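3. Measurement of seasonal gap width in occupied rooms

3.1. Housing stock and selection of rooms

The rooms in this study are in Dolludthorpe, where most of the housing put up by the former Pollon estate still has its first floors of solid board, nailed directly to joists. 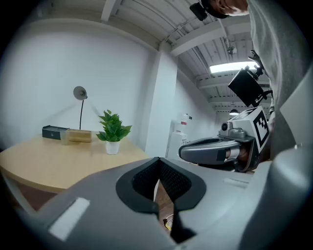

The estate records give the year of laying and the supplier for each terrace but not the moisture content of the boards when they went down, so the starting condition of the wood has to be treated as unknown. All boards are flat-sawn and all run parallel to the street wall. Board width varies within a single room more than it does between terraces, and for that reason width was measured board by board and entered in the model as a covariate.

A room was eligible if it had bare or varnished board over at least half of its area, if it was in daily use, and if the heating had not been altered since the previous winter. Kitchens and bathrooms were left out. Rooms over an unheated cellar were kept but flagged, as the underside of the board sits in different air from the top and the two faces do not dry at the same rate. Rooms with underfloor heating were excluded after the pilot, in which the surface temperature followed the boiler timer so closely that the humidity signal could not be separated from it.

Letters were sent to 400 households. The final sample is smaller than the number of replies because several households had fitted carpet between the letter and the first visit, and in one terrace the ground floors had been replaced with engineered board. Engineered board moves far less across its width than solid board, and mixing the two would have lowered the mean seasonal change without telling us anything about either.

3.2. Definition of a gap

Earlier work on floor movement does not agree on what is being measured. Some authors report the opening at the surface, some the opening at mid-depth, and some the total shrinkage across a room divided by the number of joints. The three values differ whenever the board edges are worn or beveled. On a floor with rounded edges the surface opening can be well above the mid-depth opening, and it does not close in summer even when the boards are in firm contact below.

We use the mid-depth opening throughout. It was taken with a stepped feeler gauge pushed vertically into the joint until it met light resistance, and read to the nearest step. Where the joint was packed with dirt or old filler, the gauge was moved along the joint in increments of 100 mm until a clear point was found. If there was no clear point between two joists the joint was recorded as filled and dropped from the gap analysis, though it was kept in the count of joints used to work out room-level shrinkage.

Color and finish were recorded with a short written code and a photograph. Brown wooden floor, as in Figure 2, was the most frequent entry in the finish log. The code separates clear varnish, tinted varnish, wax, paint, and bare wood, and was assigned on site by hand. A photograph taken under room lighting is a poor guide to finish, and none of the finish codes was assigned or changed on the strength of one.

Figure 2. Brown wooden floor with a thin yellow cable lying on it.

Finish matters here only through its effect on the rate of moisture exchange. It does not change the width a board will reach if it is held at one humidity for long enough. It changes how long that takes, and so how much of a short wet or dry spell is passed on to the wood. A painted floor and a bare floor in the same room should show the same yearly mean and a different amount of week-to-week scatter. This expectation is tested in Section 4.3.

3.3. Humidity and temperature logging

Air temperature and relative humidity were logged in every room with a Stusia wall logger. The logger was fixed to an inside wall at skirting height, away from radiators and doors. The low position was chosen after the pilot, where loggers at head height gave readings that were drier and warmer than the air at the floor during heating hours. The difference was largest in rooms with high ceilings and a single radiator under the window.

Each logger was checked against a reference hygrometer (Ekinci bench model) before it was installed and again after it was taken down. Two salt solutions were used, one near the low end and one near the high end of the range expected in the rooms. Loggers that had drifted by more than 2 percentage points at either end were treated as failed and their rooms were removed from the time-series analysis. For smaller drift a linear correction was applied across the logging period. We have no evidence that drift was in fact linear. The correction was small compared with the seasonal range, and results without it are given in the appendix.

Missing data came mostly from flat batteries and from loggers that had been taken down for decorating and put back later. Breaks shorter than one day were filled by straight-line interpolation. Longer breaks were left open. No attempt was made to fill them from outdoor weather data, as the link between outdoor and indoor humidity depends on how much a household opens its windows, and this was not recorded.

3.4. Visits

Each room was visited in the heating season and again in July. The July visit was placed to catch the floors near their widest, after several weeks without heating. Boards respond slowly, and the widest point comes later than the peak in air humidity by an amount that depends on thickness, finish, and the ventilation of the space below. A visit at the humidity peak itself would have understated the seasonal change in the thicker boards.

Joints were marked at the first visit with a small pencil tick on the skirting at each end, so that the same joints could be found again. In rooms where the skirting had been repainted between visits the ticks were lost and the joints were located again from the room sketch. These rooms are identified in the data file. Leaving them out widens the confidence interval slightly and does not shift the estimate.

Furniture was not moved. Joints under beds, bookcases, and rugs were therefore not sampled, and the results apply to exposed floor. This may bias the estimates upward, because a rug slows drying in the heating season. The size of the bias cannot be worked out from our data. A reader who wants a whole-room figure should treat the values in Table 3 as an upper limit.

After exclusions there were 1114 joints with a valid gap reading at both visits. The data file was closed on December 27, 2025, and corrections received later are not included.

3.5. Repeatability

A subset of joints was read twice on the same visit by different observers, with the second observer not shown the first reading. Agreement was good for clean joints with square edges and worse for worn ones. Most disagreements were by a single step of the gauge. Larger ones were traced to a difference in where along the joint the gauge had been put in, and the protocol was then changed so that the distance from the skirting was written down with each reading. Readings from before that change are kept, with a larger error term.

Pressure on the gauge was a further source of error. An observer who pushes harder gets a smaller number of misses and a larger apparent gap, particularly in softwood, where the edge gives under the steel. A training board with joints of known width was used at the start of each week of fieldwork. Observer was also entered in the model as a random effect, and the variance attached to it was small beside that for room.

3.6. Statistical model

The change in gap width between visits was modeled as a linear function of the change in mean relative humidity over the weeks before each visit, with board width, finish code, and cellar flag as fixed effects, and with room nested in terrace as a random effect. The length of the averaging window was chosen by comparing fits on the pilot rooms only and was then held fixed for the main sample. Board thickness could be measured only where there was access from below and was left out of the main model. A second model, restricted to the rooms with access, includes it.

Gaps recorded as zero at the July visit raise a problem of censoring. A joint that has closed can go on building up pressure without any further change in width, and the gauge does not register this. We treated these readings as left-censored at the smallest gauge step. An ordinary fit to the same data gives a lower slope, most clearly in the unvarnished rooms, where closed joints were most common.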